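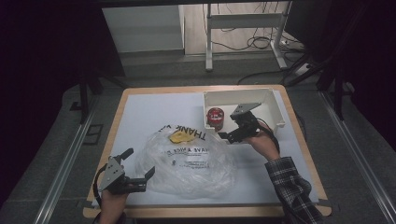 Hand-held grippers have become a common way to record manipulation data without tying up an arm, and most groups that buy them choose on price and finger stroke. Naststead, a small integration shop that builds pick-and-pack cells, spent most of April comparing two models on the same bench before committing to either. The work surface was a square table under a pale blue-gray sheet, and the items were groceries and packaging waste. A thin takeout bag with THANK YOU printed across it turned out to be the hardest object in the set, and a small red can beside it in the test group was one of the easiest. Both grippers in a pair carry a gray metal mounting plate and trail a black cable, and the cable ended up mattering more than anyone on the bench had planned for.

The two candidates were the Clorkier, a stiff parallel design with flat pads, and the Skulside, which uses softer fingers that bend around the load. Each was run as a left and right pair by the same operators. The task was to move a mixed set of items into an open tray, using either hand or both. Naststead logged 159 attempts per model and discarded any in which tracking dropped out.

On rigid items the difference was small. Cans and boxes went into the tray with either model, and the Clorkier was slightly faster because its fingers close along a straight line and the operator can judge contact by eye. The Skulside needed a deeper approach. Near the wall of a tray this costs time, as the fingers have to clear the rim before they can spread.

Thin film reversed the result. The flat pads of the Clorkier tended to slide over a bag lying on the sheet, pushing up a fold and then losing it. Operators learned to pin one side with the left gripper and pinch with the right. The Skulside picked up the same bag one-handed in most attempts, provided the tips met at the table surface. A bag with something inside it was harder for both. The film moved first and the contents stayed put.

Cable handling was scored separately. A loop that passes close to the wrist adds a small, uneven pull, and the operator corrects for it without noticing. That correction goes into the recorded path. When Naststead replayed the recordings on an arm, the paths made with a tight loop showed a visible hook just before closing. Routing the cable back along the forearm removed most of it. The change took 7 minutes and a strip of hook-and-loop tape.

Wear was the other concern. The Clorkier pads were rated by the shop's own bench rig at 2,000 closures before grip force fell by 10 percent. The Skulside fingers went further, but they took a set when left clamped overnight and had to be rested open.

Abou Zeid, the packaging line that will receive the finished cell, handles mostly bagged goods, and that settled the order in favor of the Skulside. Naststead kept one Clorkier pair for box work. The next round will repeat the bag tests on a bare tabletop, with the cable routing fixed from the first attempt and fresh pads on both models.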